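Reading the old notices: our family notices index is open at last

We have been wanting to write this item for such a long time! The index to the death and funeral notices from the Florkulstead paper is finished and ready to use in the Gillies Room, and anybody can come in and look up a name.
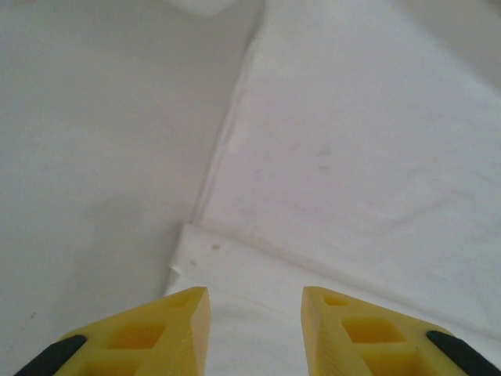 It covers 2312 notices, every one of them typed up from the bound volumes that came to us when the Mandis printing works closed. Surnames come first, then maiden names where the family gave one, then the street or farm, the chapel or church, and the page. The maiden names are the part we're most pleased with. So many of you have come in over the years with a great-grandmother who seems to drop out of the records on her wedding day, and very often she turns up again in her brother's notice, or her mother's, listed among the mourners under her married name.

If you haven't read many old notices, do give yourself an afternoon for it. They're wonderful. The early ones are two lines and a date, paid for by the word, and then somewhere along the way families began to spread themselves a bit and you get the lot — who carried the coffin, which hymns were sung, who sent the wreath in the shape of an anchor. One from the Plemorberg side of the valley lists 200 mourners by household, in walking order, and it is as good as a census for those lanes. Another thanks the neighbours for milking the cows all week.

A few things to know before you start. Spellings wander, so try every version of your surname you can think of (and then try it without the H). "Relict" means widow. "Late of" usually means the person had moved away, though now and again the paper used it for somebody who had simply died there, so check against the burial register if it matters. Ages can be out by a year or two. "Suddenly" covers almost anything.

There are gaps. 8 months are missing altogether from the volumes, and the damp got into another stretch badly enough that we could read the surnames and little else. Those entries are marked with a star. If your family kept cuttings in a Bible or a biscuit tin, we would love to borrow them for long enough to make a copy, and you'll have them back the same day.

The index is on paper, in 6 ring binders, and there's a searchable copy on the computer by the window. Photocopies of the notices themselves can be made at the desk. Please don't lean the big volumes open on the copier, as the spines won't stand it — ask and we'll bring out the working copy instead.

The Gillies Room is open for searches from August 1, 2025, mornings only for the whole of August. Bring a pencil, please, as pens aren't allowed at the big table. If you live too far off to visit, send us the name, a likely decade and anything else you know, and we'll look it up for you and post on what we find.

Marriages next!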